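Household Storage and the Small Home
Handout for session 4

Read this before the session and bring it with you. The reading list is on the last page of the module booklet. Work on the Clistolgate exercise can be done alone or in pairs.

The session deals with how things in a home find their places, and what happens to the things that never get one. Most of the published advice is about furniture. We shall spend more time on habits.
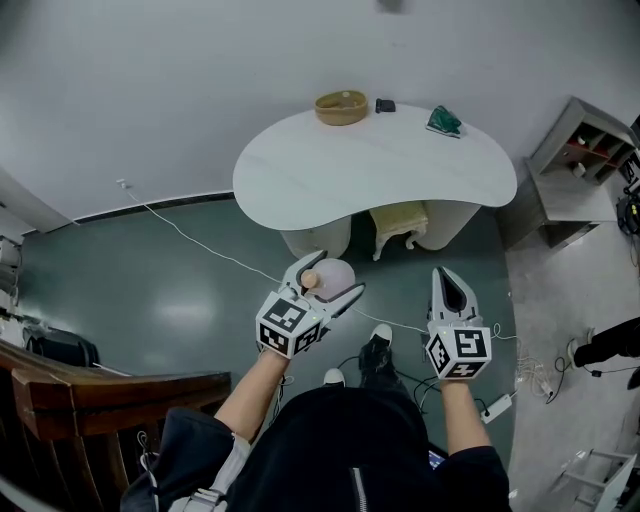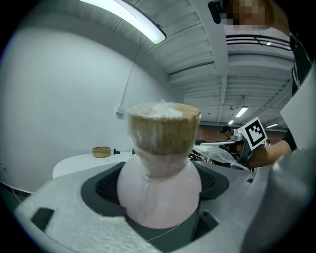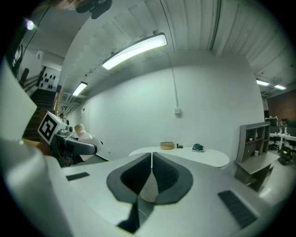 Liam Gilmartin objected last time that a place for everything only works in a house where one person decides, and that in a shared house the places have to be agreed or they do not last past the first week. Keep that objection in mind when you read section 2.

1. Terms

Active storage: places used every day, such as hooks by a door, the front of a shelf or the top drawer.

Resting storage: places used a few times a year. Lofts, the space under a bed and the tops of wardrobes are the usual ones.

Holding place: a surface where things are put down before they are put away. Hall tables and stairs are common holding places. A holding place becomes resting storage if it is never cleared, and this is the commonest complaint in the interviews.

Reach: the band between knee and shoulder height. Things kept outside the band are used less, even when people say they need them.

2. The Clistolgate survey

The survey covered 60 households in Clistolgate, a terrace district built for mill workers and later divided into flats. Each household kept a diary of searches for a fortnight in December. A search was written down when someone looked in more than one place for the same item.

Points to note:

Keys, chargers and scissors made up most of the entries. Large objects hardly appear.

Households with a holding place near the door recorded fewer searches for keys, but more for letters and bills. The letters went under other things.

In shared flats the diaries often disagree. One tenant writes that the tape measure was lost, another that it was in its usual drawer. Both can be right, as there were two usual drawers.

The diaries were filled in by hand and some are thin in the second week. Treat the totals with care. The fortnight also included a holiday period in which visitors were staying, and several diaries mention a guest tidying the kitchen.

3. Slaoui on putting away

Slaoui's essay argues that putting away is a form of memory work. The person who puts an object away has to guess where someone else will look for it. In most homes one person does the greater share of this guessing and is then asked where everything is.

The essay is short and you should read all of it. The weakest part is the last, on children, where the claims rest on 2 families. The part on kitchens is much stronger. Note the distinction between sorting by kind (all the baking tins together) and sorting by occasion (everything for a birthday in one box). Slaoui thinks people mix the two without noticing — the diaries from Clistolgate seem to bear this out.

4. Floor area and its limits

It is often said that small homes are untidy for lack of room. The Brakport flats are a useful check. They were let at 900 square feet, which is generous for the date, and had built-in cupboards in every bedroom. Tenants still asked for more storage within a few years. The housing office's letters show that the cupboards were deep and had a single shelf, so things at the back were out of sight and out of use.

Depth matters more than students tend to expect. A shallow shelf shows what is on it. A deep one needs boxes, and boxes need labels, and labels have to be kept up.

5. Exercise

Choose one holding place where you live. Write down what is on it, morning and evening, until the next session. Do not clear it specially. For each item note:

where it was meant to go
who put it there, if you know
whether it was still there the next time you looked

Bring the list. One side of paper is enough. If you share a home, ask another person to write their own list for the same place without looking at yours, and we will compare the pairs in class.

6. Reading

Slaoui, the whole essay.
The Clistolgate diaries, the extracts in the module booklet only.
Idon, the chapter on cupboards. The chapter on attics is optional, though it will help anyone planning to write on resting storage.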